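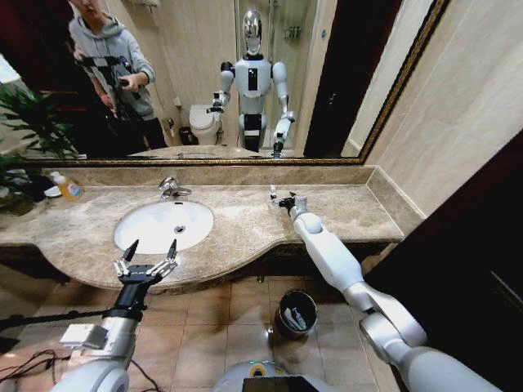
I spent most of November following the Sillomitz folks through other people's bathrooms, and I have numbers to share! The lab wanted to know whether a humanoid could learn to tidy a sink counter from recordings made in real homes, with all the shiny stuff left in place: chrome faucets, marble, big mirrors, the works.

Femi Adebisi, who leads the project (they call it Baluyot), says mirrors were the part that kept him up at night. A robot that sees its own arms twice can get pretty confused about which hand is the one near the soap. So his team tried something I find kind of charming. They trained the thing to match how its arms move with what moves in the glass, and to treat anything that matches as itself.

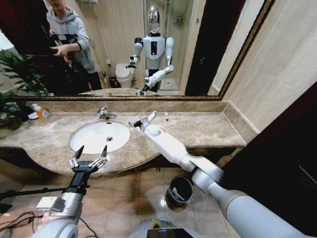
They had 2059 recordings to learn from, and 2000 of those went into training. The other 59 were held back for checking. After that came 300 fresh tries at picking up a small item from beside a faucet, and the new method got 80 percent of them. I asked what went wrong in the rest, and Femi said mostly slips at the fingertips, plus a few reaches that stopped short of the marble (small, light things are still a pain).

I'd love to see it handle a steamed-up mirror, and so would he. The group is moving on to kitchens in Redano next, where the trouble will be oven doors and dark windows at night. I've already asked if I can tag along.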